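Teaching bar picking by hand: am I wasting my life?

tamarack_joe
July 7, 2024
37 hand-guided demos of picking bars out of a metal bin. It copies me faithfully, including the bit where I hesitate and swear.

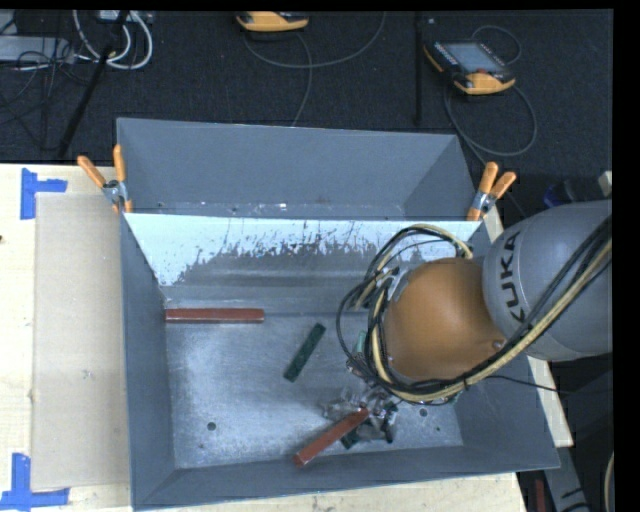

KUKA in the bin, three bars, clamps on the divider

Fogh_H
Your demos all start from the same pose, I'd bet. Move the bars around more. We needed 176 at Emdale before it stopped sulking near the walls.

wattlebird
Disagree. Hand guiding puts your elbow in the data. Drive it remotely and 5 good ones beat his 37.

Fogh_H
Five! Have you tried feeling a bar jam through a joystick?

wattlebird
Yes. Badly, but in a reproducible way.

tamarack_joe
Same pose, guilty. Will mix up the starts tonight. Are the pendants any good for this?

Fogh_H
For jogging, fine. For demos you'll be grey by January.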